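Chapter 4
Keeping Food Cold at Home

Before the home refrigerator, most families bought food to be eaten within a day or two. Meat was salted or smoked, milk was delivered early in the morning, and vegetables went down to the cellar. A kitchen in the town of Steluvham, kept much as it was by its last owner, still has a stone shelf on its north wall where butter stood through the summer.

This chapter looks at how cold storage changed what people bought, how often they shopped and how kitchens were laid out. It also covers the basic science of slowing spoilage, which you will need for the exercises in Chapter 5. 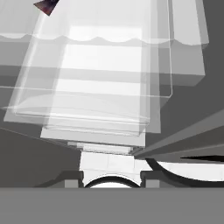
Figure 4.1 Stacked translucent panels beneath a scalloped white trim, computer rendering.

4.1 Why cold slows spoilage

Food spoils for two main reasons. Bacteria, yeasts and molds feed on it, and its own enzymes keep working after harvest or slaughter. Both processes depend on temperature. At 40°F most bacteria that cause illness grow slowly, and at 0°F they stop growing. Freezing does not kill all of them - when the food thaws, the survivors start again.

Cold air also holds less moisture than warm air. Uncovered food in a refrigerator dries out, and lettuce left on an open shelf wilts sooner than lettuce kept in a closed drawer. 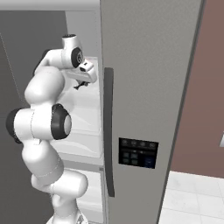 Air inside a refrigerator is not the same temperature everywhere. The door warms each time it is opened, so milk and eggs keep better on an inside shelf. Raw meat belongs at the bottom, in a dish with a rim, where its juices cannot drip onto other food.

4.2 The Hanamus household survey

Much of what we know about home storage habits in the region comes from the Hanamus survey, led by Yevdokiia Yatsenko. Her team sent questionnaires to 1292 households and visited 82 of them in November. People were asked where they put leftovers, how long they kept them and whether they owned a refrigerator thermometer. Of the homes visited, 11 had one.

Demetrio Lorente later used the same questions in Zurumport, a fishing port where many families still shop daily. He found smaller refrigerators there and fewer leftovers, but more food left out on the counter between meals.

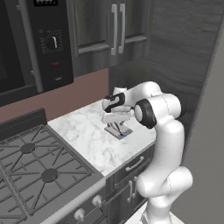
Figure 4.2 A kitchen with a white marble countertop, computer rendering.

Counter time matters as much as shelf time. Perishable food should not stand at room temperature for more than two hours, or one hour if the room is above 90°F. Large pots of soup cool slowly and should be divided into shallow containers before they go into the refrigerator.

Key terms for this chapter: perishable, enzyme, cold storage, cross-contamination, thaw.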